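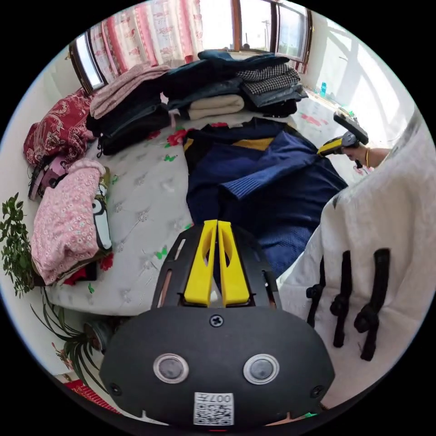
Folding on the bed: how I get through the winter pile

By Ruben Van Rooij
March

I love folding on a bed! It's the biggest flat surface most of us own, it's soft on the knees if you kneel at the edge, and you can't go to sleep until it's finished.

Start by getting everything heavy to the far side. Jackets, denim, thick knits, all of it in a row with a gap in front of you the size of one garment laid out. Smaller bits go to the side for later.

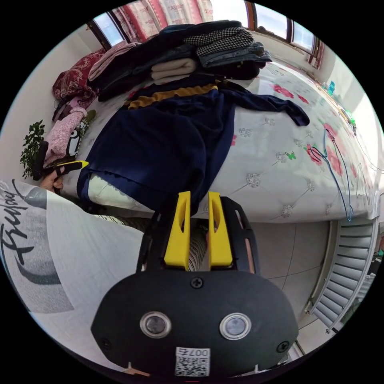 Navy top out flat, folded things kept at the far end.

Lay each piece face down and smooth it from the middle outward with the flat of your hand. Sleeves go straight across the back, then fold them down along the side. If a sleeve won't lie flat, check for a twist at the shoulder before you start tugging at the cuff.
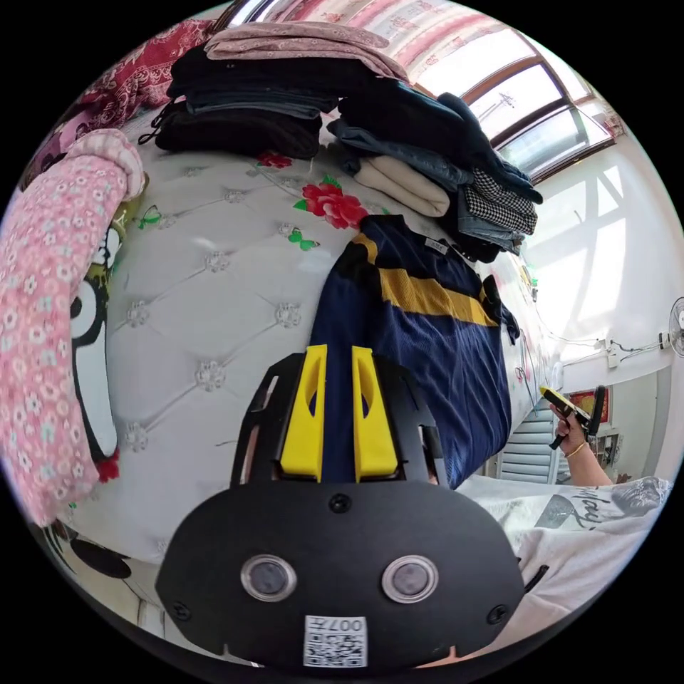 Sweaters want fewer folds than people give them. I do sides in, then one fold up from the hem, and stop there (two for a very long one). A wide stripe is a wonderful help, so use it! On a navy one with a mustard band like this, I line the fold up with the edge of the band and it comes out square every time. Thin knits can be rolled, but I've gone off rolling for anything chunky.

Slippery sports tops are the tricky ones. Fold them around a sheet of card, 11 inches by 15, then slide the card out. 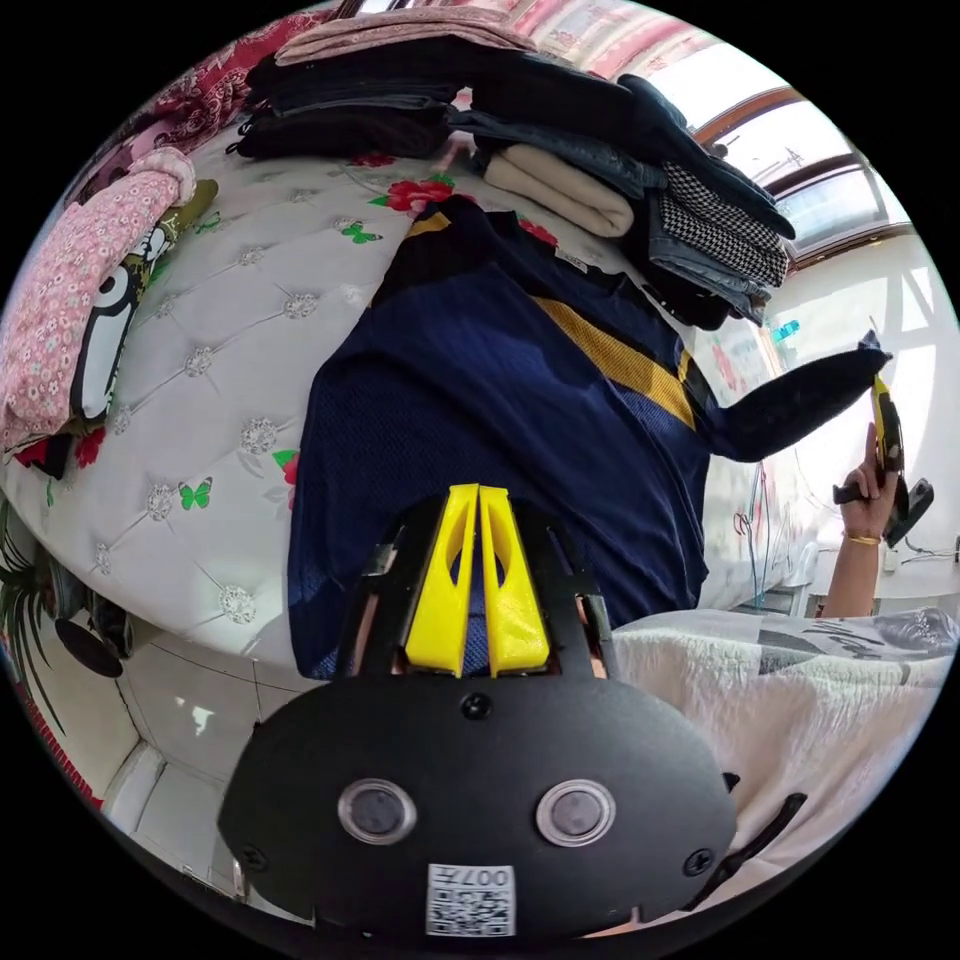

A cereal box cut open does the job just as well, and mine has lasted 18 months with a bit of tape on the corners.

Keep stacks low. Darks at the bottom, pale things higher up where you'll find them, zippers closed and cords tucked in so they don't snag the knits. Then carry each stack to the closet as soon as it's done, while you're still in the mood.

Questions or a better way with hoodies? Write to Ruben at the Allik household page. © Allik. Back to top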